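Can a robot do the washing up yet?

2020-04-09

Short answer: no. Longer answer: no, but it's getting so interesting that I've lost most of my evenings to it and I want to tell you why.

I've been stuck indoors like everybody else, and the thing I've noticed most is the dishes. Three meals a day at home, every day, plus all the cups. In September, when I was still working at the Geagea warehouse in Millstead, I ate out of a lunchbox and washed one fork. Now the sink fills up again before I've dried my hands. So of course I started wondering how close we are to handing this over to a machine, and I did what I always do, which is pester Nour Khoury until she sends me things to read.

Nour works on simulated kitchens. I hadn't properly taken in that this was a job! The idea is that you build a kitchen inside a computer, put a robot arm in it and let it try things over and over. If it drops a plate in there you press a key and the plate is back. Her project is called Mileo and she let me have a play with it over a screen share, and I've been hooked ever since.

The task I got obsessed with sounds like nothing at all. There's food left in the sink, some of it on a plate, and the robot has to get the food out and put it somewhere sensible. That's it. My nephew could do it (he wouldn't, but he could).

I watched 200 attempts in a row one night. I kept a tally on the back of an envelope, and the arm did the full job in 122 of them. I was thrilled with that, and then Nour pointed out that this was with everything laid out in the same places each time. Once you start shuffling things about, the number falls off a cliff. She had a longer batch with the shuffling turned on, 1,141 attempts, and 467 of those came good. Well under half, and this is a world with no wet hands in it and no phone ringing.

What goes wrong is what I find so fascinating. Reaching down into a sink is hard because there are walls on every side, and the arm has to come in at an angle that doesn't bump the tap. Curved things roll when you pinch them off-centre. Small things get nudged along by the fingers and end up tight against the wall, where there's no room for a finger to get behind them. You and I would just tip it or scoop it with the side of a hand, without thinking. The arm has two fingers and no side of the hand to speak of.

And then there's knowing what you're looking at! A plate with a busy pattern can look an awful lot like a plate with food on it. I've made that mistake myself with my gran's china.

It was much easier at the warehouse. We had a Branon picker on the end of line two, and it lifted identical cartons off a belt all day long and hardly ever missed. Nabil Twal, who ran that line, used to say it was the best worker he had as long as nobody sent it a different box. One week somebody did send it a different box and we spent the whole afternoon picking up tins. I used to think of that as a daft machine and a clever kitchen robot as the next model along. I don't any more. A shop floor gets arranged to suit the machine, with guards and rails and tape on the ground, and a kitchen gets arranged by whoever last made a sandwich in it.

So I think the order will go something like this. Floors we've already got, more or less. Folding towels will come next, slowly - I've seen a couple of videos and they're lovely to watch if you have the patience. Loading a dishwasher after that, if the racks are made to help. Clearing a sink by hand, with the scraps and the odd spoon hiding under something, I'd put a good way behind all of those.

But I'd have said the same about the 122 a year ago. I really didn't expect to see a gripper go down into a basin, close on something soft-looking and come up with it cleanly, and I cheered out loud when it did. The neighbours must wonder.

Nour says she'll send me the next batch when it's finished running, this time with the dishes moved about as well as the food. I'll post the tally here. If any of you work on this sort of thing, or have one of those floor robots and opinions about it, the comments are open and I'd love to hear from you.
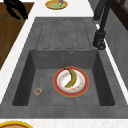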